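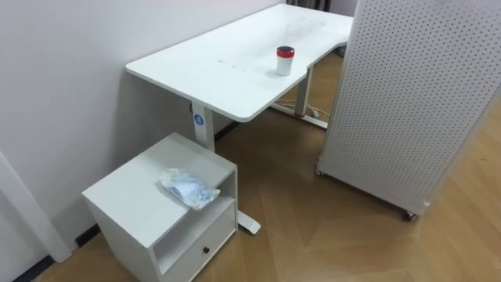

Home Theater / Seating Shakers / Herngate Low Seat

Herngate Low Seat - Bass Shaker Kit for Horror People

Made by Koyama. Sold and supported by Detico.

Every scary movie has a moment when the music drops out and something very low starts up underneath. In a good theater you feel it in your ribs. At home you feel it in the neighbor's opinion of you. The Herngate Low Seat moves that moment out of the air and into the couch, where it can do its work on you and leave the people downstairs alone.

It is a motor, more or less, bolted to the frame of your sofa or recliner. A small amplifier sits between it and your receiver. When the movie goes low, the seat goes with it. When the movie is two people arguing in a kitchen, it does nothing, and you should be suspicious of any shaker that does otherwise.

What it's like

We ran it for most of a December on a three-seat sofa older than one of our staff. Haunted house movies are the best match. Doors, footsteps overhead, the long groan of a building that has had enough of its tenants. Slashers are less rewarding, as knives are mostly treble. Anything set on a submarine is terrific, even when it isn't supposed to be frightening.

Found footage is a mixed bag. Half of it was recorded with the microphone inside somebody's coat, and the Low Seat will faithfully deliver the coat. There is a Gentle setting for this.

Muthu Marar, who writes our setup guides, recommends starting with the level knob at 3 and leaving it there for a week. You will want to turn it up on the first night. He did too, and then had to go looking for a lamp finial.

Fitting it

You need a screwdriver, a flashlight and a willingness to see what is under your couch. The plate goes on the frame, as near the middle as you can manage. Webbing will not hold it, and neither will that thin black fabric, which is only there to catch coins.

Run the cable out the back to the amplifier, then from the amplifier to the subwoofer output on your receiver. If you already have a subwoofer you'll want a splitter, which is in the box. Put the four rubber feet under the legs of the couch before you switch anything on. They keep the shaking in the furniture. Without them the floor joins in, and then you are back to the neighbor.

Recliners take the plate on the fixed part of the base. Beanbags are not supported - we have been asked.

In the box

Shaker unit with mounting plate
Amplifier and power supply
Speaker cable
Subwoofer splitter
Four rubber isolation feet
Screws, plus spares of the one that rolls away
Printed guide

The numbers

Amplifier power: 60 watts
Crossover: adjustable, factory set at 60 Hz
Modes: 3 (Gentle, Feature, Basement)
Input: RCA, line level
Finish: black, and you won't be looking at it
Warranty: 3 years, parts and labor

Questions we get

Will it damage my couch? A sound couch, no. A couch that already creaks will creak on cue, and some customers have come to like this.

Does it work with streaming? Yes, if the sound goes through a receiver with a subwoofer output. The headphone jack on a laptop is not that.

Can I run two? Yes, with a second amplifier. Don't put both on one seat.

Is there an app? No. There's a knob.

From customers

"Put it on for a ghost movie and didn't mention it to my husband. He has asked that I mention things." - Elínborg Brynjólfsdóttir

"Good unit, firm shake, clear guide. The cable could be longer. My cat has moved to the other chair and I think it's permanent." - Svend Eyvindsson

"Basement mode is too much for a rental. Feature is plenty. Four stars until they make the knob light up, I can't find it in the dark and the dark is when I need it." - Þórarinn Dalsgaard

Shipping and returns

Orders go out by Netus ground. The box is small and much heavier than it looks, so please don't have it left on top of anything. Returns are fine as long as all the parts come back, including the feet, which people tend to keep. If a unit hums with nothing playing, try another outlet first, then write to Detico support with the serial number from the underside of the amplifier.

Page updated Oct 16, 2021. The older gray amplifier is discontinued, but the current plate fits the same screw holes.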